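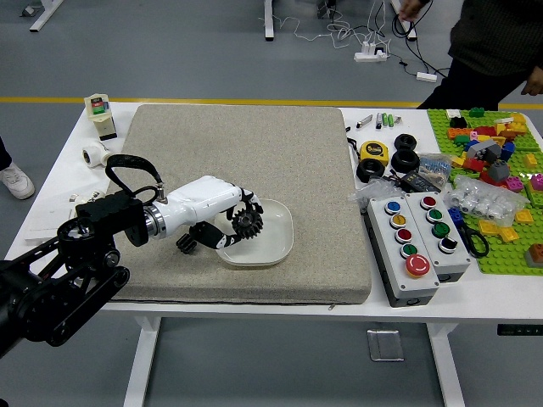 *The parts table at Mokley, with the tires, the tape measure and the little black gear.*

Every repair club has a table where things pile up, and at Mokley it's the white one by the yellow floor line. Hertta Karppinen has been coming here since August and she still can't walk past it without stopping to poke through (neither could I, and I was supposed to be interviewing her!).

What she loves is the small stuff. A toothed gear, a bag of screws, a pipe fitting, a couple of green batteries, a marker that may or may not write. "My mother kept 70 jars of this in the cellar," she told me, "and my father could find anything in them except the lids."

The speckled foam cushion is her favorite thing on the table, and after an afternoon there I understood why. Drop a screw on bare tabletop and off it goes, under the radiator, gone till spring. On foam it stays put. A shallow dish on top does the rest, and any dish will do – Hertta's own at home came from a thrift store in Gustmont and cost her 3 dollars.

Her advice for anyone starting a table of their own is to keep the tape measure and the utility knife out where a hand can find them, and to leave the small tires wherever they end up. She has 100 projects waiting for wheels, she says, and she'll get to the wagon first.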